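Home Reviews Grippers Controllers Archive

Medlow parallel gripper, second look: the early release fault
Last updated Fri 25 April

The Medlow gripper sells for 1,880 with fingers and the Ackah controller. In March I rated it well for light picking. Since then I have logged 327 pick-and-place cycles with it, and 18 ended with the controller reporting a completed grasp when the fingers were no longer closed on anything.

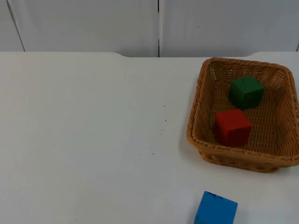

The fault sits in the grasp check, which reads motor current once at closing and never again. The task is plain: cubes into a wicker basket. A cell with the red and green cubes in the basket and the blue one still out on the table should score as incomplete, but the Ackah log will list three placements if the third grip was lost after the check. The log cannot be used as a record of the work. 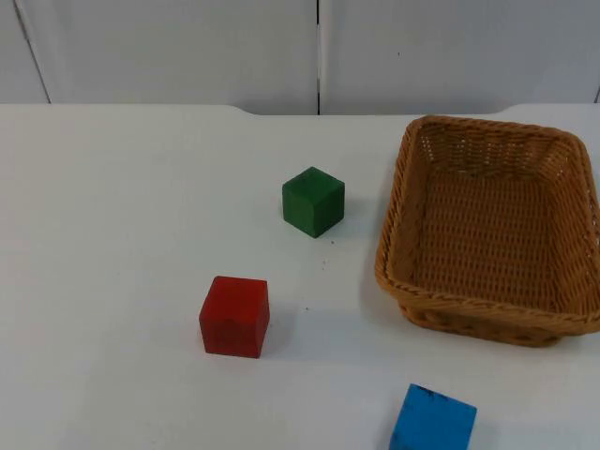
Firmware is the first suspect. The Verport release lets you poll current during travel, but the setting is off by default and resets at every power cycle. With it on, the arm stops on a lost grip - most of the time. I had two misses in 30 further cycles.

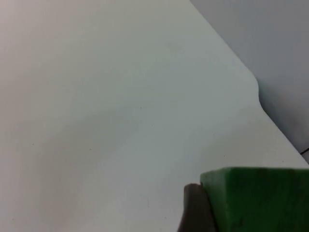

Finger pads matter less than I expected. Changing to softer pads did not alter the failure rate. Lowering the closing speed did, at a cost in cycle time.

The stop behavior is my larger complaint. After a lost grip the fingers open fully with no prompt, and anyone reaching in to clear a part should hit the e-stop first.

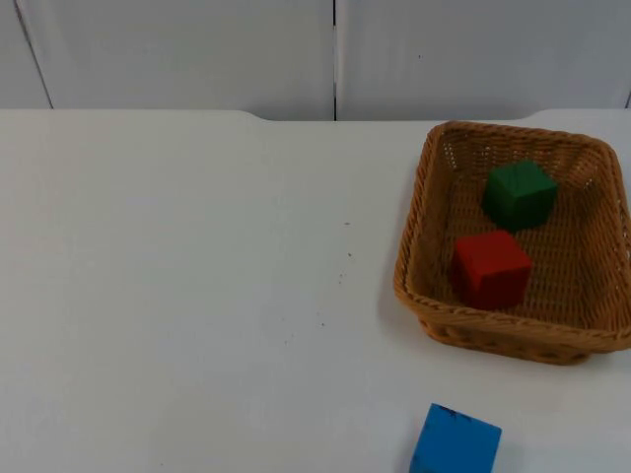 Mawuli Kpodo wrote in to say that his unit does the same on the Brilamholm mount, and that a second current check just before release caught every false report he had. He runs it as a user script, and it has to be reloaded after each firmware update.

My rating drops from four to two until the check is fixed.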